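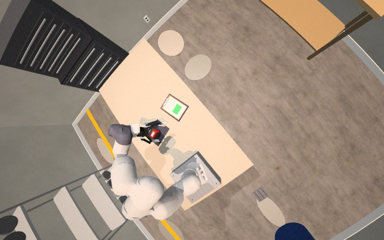 Gripper Comparison, Simulation Phase: Gallery

Ernanport Robotics Laboratory, Jul 12, 2026

This gallery accompanies the laboratory's comparison of 2 grippers on the Skerlow simulated workbench. The study was led by Safta Marinescu. Bianca Sârbu prepared the controllers and the room model.

Each gripper was assigned 1,000 simulated attempts, divided between tools, trays and flat items. The same arm settings were used throughout.

Overhead view of the workbench. The dark grey gripper is held over the edge of the table, beside a black and red object. The other arm extends over the metal tray.

The clipboard is included as a flat item. It lies at an angle on the table, with a printed sheet bearing a green rectangle. Thin items of this type were scored separately from tools.

The surrounding room is modelled with seats, a staircase and yellow floor markings. Sârbu retained these features so that arm paths could be checked against a furnished workspace.

Scoring rules and controller settings are set out in the Studik technical note, section 23. Requests for the trial records should be addressed to the laboratory office, Room 76. Physical trials are planned for October.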